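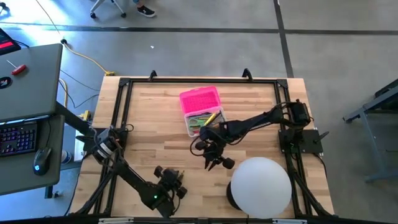
3.2 Container type and the retrieval of stored items

The second part of the household study dealt with the containers in which residents kept things they used less than once a week. Earlier work in the Irketti project had treated storage as a matter of volume: how many litres of cupboard, shelf and under-bed space a dwelling offered, and how much of it was filled. Volume explained little of the variation in how often residents reported buying a second copy of something they already owned. We therefore recorded the container as well as the space it stood in.

Containers were sorted into four classes. Class A covered open baskets and trays. Class B covered opaque boxes with lids, including cardboard cartons and painted tins. Class C covered clear plastic boxes with lids, whatever the colour of the lid. Class D covered bags, wrapped bundles and anything without a fixed shape. A clear box with a bright pink lid, tilted open, is shown in Figure 4; it falls in Class C, as the lid was ignored in coding unless it hid the contents from the side. Frosted boxes caused some difficulty. Coders placed them in Class C if a printed word could be read through the wall at arm's length, and in Class B otherwise.

Figure 4. Clear plastic storage box with a coloured lid, on a wooden tabletop.

The sample was drawn from 26 rental dwellings in Gratstead, all of them flats or units without a garage. Over 800 containers were coded. Labels were noted separately and were coded as present, absent or out of date, the last meaning that the label named a category of goods no longer in the container. Residents were told in advance that the visit concerned storage, and it is likely that a certain amount of tidying took place. We made no correction for this.

Retrieval was tested with a short task. The coder read out the name of an item the resident had listed on the intake form, and the resident went and got it. The form had been filled in the previous October, so that most residents had forgotten which items they had put down. Each resident was given 10 items. The time from the end of the spoken name to the moment the resident touched the item was recorded with a hand timer, along with the number of containers opened on the way. Items that had been thrown out or lent were struck from the record and not replaced. A search was stopped after five minutes and entered as a failure.

Opened containers proved a better measure than time. Time was affected by the size of the dwelling, by the need to fetch a step stool and, in several homes, by conversation. The count of opened containers was affected by none of these to any great degree, although it was sensitive to stacking. A resident who lifted three boxes off a fourth without opening them was recorded as having opened one container, and this understates the work involved. We return to the point in Section 4.

Clear boxes were opened in error less often than opaque ones, as expected. The difference was largest for unlabelled containers and nearly vanished where both classes carried a current label. An opaque box with a good label served about as well as a clear box with none. Clear boxes with out-of-date labels gave mixed results: some residents read the label and passed over the box even though the item could be seen through the wall, and others seemed never to read labels at all. The data do not allow us to separate these groups, as gaze was not recorded.

Fullness also mattered. In a clear box filled to the lid, only the items against the walls can be seen, and small things such as batteries, buttons and spare keys tend to settle at the bottom. For these items the advantage of Class C was weak. Open baskets performed well when shallow and poorly when deep - deep baskets behaved much like opaque boxes, with the added cost that there was no flat top on which to stack anything else.

The question of duplicate purchases is harder. Residents were asked to recall any item bought in the past year that they later found they already had. Answers leaned heavily towards sewing supplies, light globes, adhesive tape and picture hooks. These are cheap goods, commonly sold in multiples, and a resident may not regard a second packet as a mistake. The retailer Setico provided shelf dimensions and pack sizes for its household range but no purchase records, and we could not check recall against receipts. Homes with a larger share of unlabelled opaque containers reported more duplicates, but these were also the homes with the longest tenancies, and the two effects cannot be pulled apart with a sample of this size.

One further pattern deserves mention. Where a household had bought a matching set of boxes in a single purchase, retrieval was slower than in households with a mixed collection, even when the contents were visible. The Damasceno pilot found the same for pantry jars. Residents with mixed boxes often named the container by its shape or the colour of its lid before walking to it, and those with matching sets named a shelf or a room instead. Lid colour was not a variable in our design and was written down only in the free notes, so the observation rests on coder comments and should be read with care. The coding sheet for the next round of visits has a field for it, placed after label status and before fullness.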